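Fetton & District Chat > Home and Household > Moving house, what did you wish you'd labelled?

dwyn_c
9/8/21
Hello all. We're off to Zevisbridge at the end of the month and I've started packing, badly. Last time we moved I wrote KITCHEN on everything that came out of the kitchen and then spent a whole evening hunting for the tin opener. So what did you label, and how? My sister swears by a numbered list in a notebook but I know I'll lose the notebook.
Dwynwen Craddock (yes, the one from the library book sale)

marrowfat
Numbers all the way. Every box gets a number on two sides and the top, and the list goes on your phone so you can search it. When we did ours I typed "kettle", it said 9, and I had a brew going before the van had gone.

PollyTunnel
Sorry marrowfat but I tried that and gave up by the second room. You end up standing there typing "string, odd batteries, thing for the radiator" when you could be packing. Room name and one word for how soon you need it. NOW, SOON or WHENEVER. Our WHENEVERs are still in the loft and I don't miss any of it.

marrowfat
Well if you don't miss it why did you pay to move it!

PollyTunnel
Because my husband wouldn't part with his magazines. Next question.

kestrel60
Coloured tape. Blue for upstairs, yellow for down, and a strip of the same colour on each door frame at the other end. The lads carrying don't read, they've got a wardrobe in front of their faces. I used Botex tape from the market and it stuck fine to cardboard but took a bit of paint off the door frame, so do a test patch first.

dwyn_c
Ooh I like the door frame idea. Not sure about the paint, it's a rental. Could I tape it to a bit of card and hang it on the handle?

kestrel60
Don't see why not.

Ko
I'd go against the lot of you and say buy fewer sizes of box. We had 7 different sorts from the back of the supermarket and nothing stacked. Second move we bought all the same and I hardly needed labels because I could see everything. Paid 60 quid and sold them on after for nearly half.

PollyTunnel
60 quid for cardboard?? I got mine free from the chemist's, lovely strong ones.

Ko
Yes and how did they stack?

PollyTunnel
Like the leaning tower of Pisa, I'll grant you.

teasel_and_thyme
I've got a separate tip. Don't put small stuff loose in big boxes. Use little boxes inside for screws, bed bolts, curtain hooks, picture nails. Plain ones are best so you can write straight on them. I keep any I get all year round, drives my mum mad.

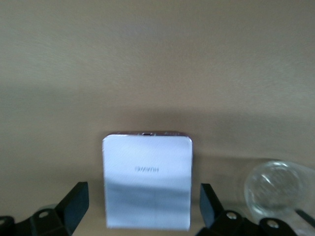

A white one with just a bit of small lettering on it, near enough the sort of box I mean

dwyn_c
Bed bolts! We slept on the mattress on the floor for 2 nights last time. Right, I'm saving small boxes from today.

marrowfat
And number them.

PollyTunnel
Give over.

kestrel60
One more from me, take the first-night things in your own car. Sheets, loo roll, phone charger, the cat's bowl. Ours went on the van last December and it turned up the next afternoon.

dwyn_c
Thanks everyone, I think it's tape on cards, all one size if I can get them cheap, and PollyTunnel's NOW and SOON. Does anyone have boxes they want rid of? I can collect anywhere this side of Fetton.

Ko
Might have a few flat ones in the garage, will message you tonight.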